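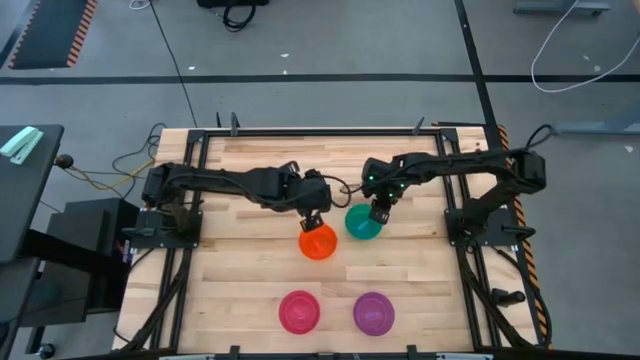 Call it a chore when it can do the whole sink, was Markdale's line on the phone this morning, and until then it is a pick test with dishes in it. I wrote that on the whiteboard and left it up.

Sunday, bench day. Four bowls, two arms, stacking order free. I want the pair to clear the bench into one stack, orange and teal first because they sit closest together and the grippers have the least room there. Rim grasp only. The rims are round and the base is narrower, so a grasp a few millimeters too deep tips the bowl before it lifts.

Log stands at 3,162 attempts since July, 2,683 counted good. Call it roughly 85 percent. For a paper, fine. For a kitchen, that is a bowl dropped or missed every seventh try, and a person does not keep a helper like that. The Villerier people quote their rate per grasp. I would like to see it per finished stack, with no hand reaching in.

Markdale has a point about the sink. No water, no food, no forks hidden under anything, and the bowls are all different colors. I would trust this setup today to sort parts into trays at Sturelside, where the trays stay put and a miss costs a restart. I would not trust it with my own cupboard.

To do: 200 runs with the left arm leading, same again with the right. Drop closing speed by 20 percent on the second grasp. Recheck wrist cable slack on both sides. Ask Prajapati for the thinner finger pads, second request.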